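Pads on a hand-held gripper: replace at 1,000 grasps or wait until they slip?

Posted by dikevix_bench, October 20, 2023

We have a pair of hand-held grippers, the two-jaw linkage type with blue textured pads. The reseller's sheet says new pads every 1,000 grasps, which sounds to me like a number picked by whoever sells pads. Our set is at 2,883 by my log and I can't see wear worth mentioning. My bigger complaint is that the left jaw feels stiffer than the right. I checked it on soft stuff first, then on lids and caps.

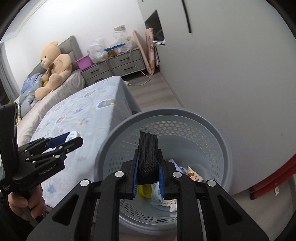

Ribbed elastic roll between the pads, over the basket.

Do I need pads, pins, or neither?

Joar Berge
Neither yet. I don't trust grasp counts, because a thousand grasps on fleece and a thousand on hard plastic aren't the same thing. Wipe the pads with a barely damp cloth, let them dry, then press a thumbnail into the texture near the tip. If it springs back, leave them alone. For the stiff side, take the load off and work each jaw by hand. Fuzz from blankets gets in around the pivot pins and drags. Pick it out with a wooden toothpick. No spray oil, whatever the videos say, it holds lint and ends up on the pads. Then open the jaws all the way and try something thin and flat like this lid.

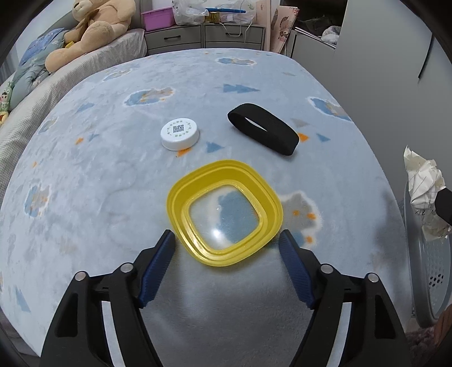

Ogunleye: And if it's still stiff after the toothpick? I cleaned mine twice and got maybe a day out of it. I'd want to see the pins pulled before I believed it was lint.

resico_fan
just buy new pads, 18 bucks. mine went bad at 65 hours

dikevix_bench
Hours of what, though? Cleaned the left side tonight and it's a bit freer. Not convinced. Pins come out next if it tightens up again.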